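About Grutano

Computer repair and cleanup, mostly for people at home and small offices. Been going 11 years now. Shop's on the main street in Femport, two doors up from the bakery, green awning. Parking out back off the lane.

We started with the one thing – pulling junk off slow PCs. Toolbars, fake "optimizers", search pages that weren't the search page you picked. That's still a good half of what comes across the counter. The rest is backups, new computer setups, email that won't send, and passwords. A lot of passwords.

What we do

Cleanups. You drop it off, we look it over, we phone you before doing anything that costs money. Most are ready next day. If it's a bad one we may want to wipe it and start again, and we'll say so up front. Your photos and documents get copied off first, always, and we check the copy opens before we touch the drive.

Scam calls. Someone rang, said they were from your bank or your internet company, got you to install something. Turn the computer off. Off at the wall if you have to. Call your bank on the number on the back of your card, then call us. Don't be embarassed, we see it every week and some of the people it happens to are sharper than we are.

Backups. We set up two copies, one in the house and one out of it. You pick where. We'll show you how to get a file back and then make you do it once while we watch.

Small offices. Up to 2 dozen machines, more than that and you want a bigger outfit, happy to suggest one. Updates, accounts for new staff, shutting off accounts for staff who've left (please tell us when they've left).

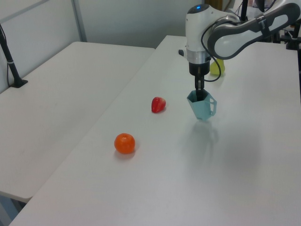
Home visits too, Femport and out as far as Clollow. Past Clollow we charge for the drive. Thursday is visit day so the counter closes at noon, leave a message and you'll get a call back by suppertime.

What we don't do

Phones with cracked screens. Printers, unless it's the driver. Game consoles. Data recovery from a drive that's clicking – that needs a proper lab, and every time you power it up to "have one more go" you make their job harder. Unplug it and bring it in, we'll pack it and send it off for you at cost.

We don't sell antivirus. Used to. Got a commission on it for the first couple of years and didn't like how it felt, recommending a thing and getting paid for it by the people who make it. Now if you ask what to use we'll tell you, and it's often the stuff that already came with your computer, switched on and kept up to date.

The checklist

Our one-page checklist is free at the counter. It covers what to look at before you click Install: where the download came from, what the boxes are ticked for, what "recommended settings" is about to add. First print run was 2,000 copies, thought it would last us forever, gone by spring. Large print version as well, ask for it. Schools and libraries can photocopy it all they like, leave our name on the bottom please.

Afolabi

People ask about this so it goes here. Afolabi is our own little logging tool, named after the street our first shop was on. When we clean a machine it writes down what we found, what we removed and what we left alone. You get a copy with your invoice. No names, no files, nothing personal goes in it. As of last January it had 1,934 cleanups recorded and we use it to spot which junk is doing the rounds. Browser notification spam was the big one that month – all those pop-ups saying you have viruses when you don't.

It isn't for sale. It's held together with tape, frankly, and only makes sense to us.

Privacy

We don't look through your stuff. If we need to open a file to check a copy worked we open one or two and close them again. Copies we make during a job are erased 2 weeks after pickup, so check everything's there before then. Need them gone sooner, say so when you drop off. We won't ask for your banking password, not ever, and if we need the password to get into the computer itself you can change it to something temporary first. Better if you do.

Prices

Posted by the till and on the prices page. Looking at it is free. Cleanup is a flat rate, doesn't matter if it takes us an hour or all afternoon. Same computer, same problem inside a month, we redo it for nothing. Cash, debit or credit. Offices can go on account.

Getting hold of us

Phone is best. Email gets read in the morning and again before closing. The contact form on the old site is dead, please stop using it, we only found the messages in it by accident. Bring the power cord with your laptop! And the password, written down, on paper thats not taped to the lid.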